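Household > Kitchen and Bath > Liquid soap and refills
Reading time: 4 min

Thread: Pouring from a pump bottle into very small vials

agathe_leblanc
Good evening everybody. I would like to take a little of my blue liquid soap with me when I travel, only for washing hands and one or two shirts in the sink. The bottle is a square one with a pump, and I have glass vials which are very narrow. Last time I tried over the bathroom sink and I lost a lot of soap down the drain. Do you pour directly, or do you use something in between? I don't own a funnel so small.

romain_m
I do it on the table and never at the sink. The sink makes you careless, you think that what falls doesn't matter. First I take the pump out completely, with the tube, and I lay it down on its side away from my elbow. Then I hold the bottle by the shoulders, where it is hard and doesn't squeeze.

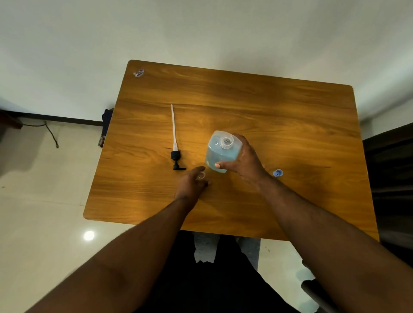 Pump out, bottle still standing.

After this you can take your time. I fill 5 vials in one evening and this is enough for me until summer.

Faustine C.
Romain, I don't agree about laying the pump directly on the wood. There is always soap left in the tube and it runs out slowly. My table has a dull spot from exactly this, and I have tried to polish it many times. Put a saucer under it, please.

romain_m
It depends on the varnish, I think. Mine has had soap on it for years and I wipe it with a damp cloth. But all right, a saucer costs nothing.

albane_r
I bought a set at Bistosley, 18 vials with ridged necks, and the small funnel that comes in the box is useless. It makes an air lock and the soap sits there and looks at you. So I pour without it. The bottle goes almost horizontal and the neck must be very close to the glass, so close they nearly touch. Keep the vial straight up and move only the bottle. 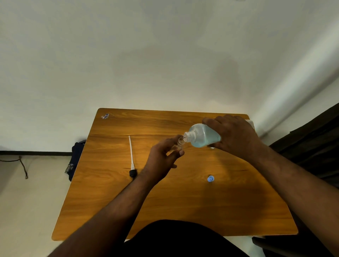

Can dish soap be poured in the same way?
Most dish soap is thicker, so it comes slowly and then all at once. Use a dropper for it, or a wide jar.

agathe_leblanc
Thank you Albane. And when the vial is nearly full, how do you stop in time? This is where I always fail.

albane_r
I stop at two thirds and finish with a dropper. It is slow, but the last part is the part that goes over your fingers.

sandrine_bouvier
I must be the difficult one here. Why glass? In a suitcase it can break, and then you have soap and glass in your socks. I had this in Brendness, in a hotel, and I was picking out little pieces with tweezers until after midnight. I use plastic tubes from Kamine now. They are ugly but I sleep.

Faustine C.
Sandrine, the caps of those tubes opened by themselves in my bag, two times. I prefer glass rolled in a sock. We will not agree on this one!

sandrine_bouvier
No, we will not. But write on the vial what is inside, glass or plastic. Blue soap looks the same as blue mouthwash at six in the morning.

agathe_leblanc
I tried on Tuesday with the table, the saucer and the two thirds. I filled three vials and only one small drop went on my thumb. The labels I will do tomorrow with a pen, if I find one that writes on glass.

romain_m
The Fuchs one with the thick point works for me, but let the ink dry before you touch it.

Contact | Copyright Household Boards | Back to top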